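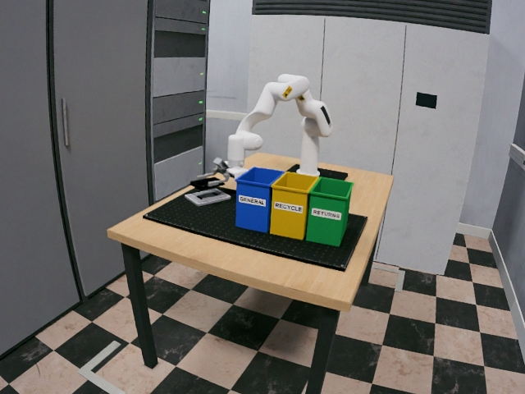
Does a good score in simulation tell you how the same arm will do on a real bench? It tells you a bit about the ranking of two methods and very little about the number itself, at least going by what I have read so far.

May 12, 2020

Print this entry
E-mail this entry

Third day on the Rudwood results. The set-up is a simple one, a simulated arm putting things into labelled bins, and the claim is that the success rate there predicts the success rate on hardware. I was asked for comments by tonight and sent a page of grumbles instead.

260 simulated runs, 27 failures. Fine. I have no quarrel with those as a record of what the program did. My trouble starts with the next paragraph of the draft, where the word "simulated" drops out and we are suddenly reading about "the robot". I went through with a pencil and put it back in everywhere. It looks fussy on the page but I don't care.

Then the hardware side, which is 28 runs. You can't hang much on that. If two or three of them had gone the other way the lovely agreement in the table would be gone, and the draft gives no error bars at all. I asked for them in April. I was told they would "clutter the plot".

Spent the morning on what counts as a success. In the Dehghan script a run passes when the middle of the part is inside the bin's volume at the last time step. There is no check that the gripper has let go. So a part held inside the mouth of the bin, fingers still shut, passes. I can't say how many of the passes are like that as the script doesn't log the finger opening, and so nor can anyone else. It would be a small job to log it. A short wait at the end and a check that the arm has backed off would do, and I'd believe the score a good deal more.

Reran one batch myself after lunch with the friction turned down a notch. It took about 13 minutes and the two methods swapped places. One batch, so I'm not making a song and dance about it, but the draft says the ranking is "stable under reasonable changes in contact settings" and I would like to know which changes they thought were reasonable.

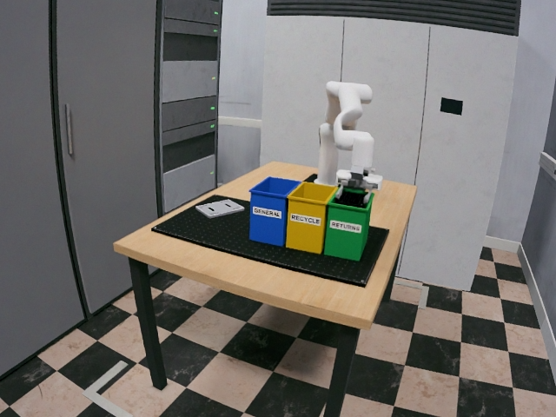
Surely the whole point of a simulator, came the reply on the Pruvel list this afternoon, is that you can fix the scoring rule and run the lot again overnight, so why treat it as a fault in the method? Partly fair. The method can be rerun and a bench trial can't, not cheaply. But they haven't rerun it, and the abstract has already gone to Stoltel with the old figure in it.

I wrote back that I'd be happy to be shown wrong, and asked for the failures sorted by cause: slipped in the grip, caught on a rim, planner gave up. If the causes match between the simulator and the bench I'll start to take the agreement seriously. Two totals landing close together could be luck.

No answer by six. Still to do: the section on lighting, which I have been putting off, and the seeds. They say the seeds were fixed in advance. The file with the seeds in it is newer than the results.

Print this entry
E-mail this entry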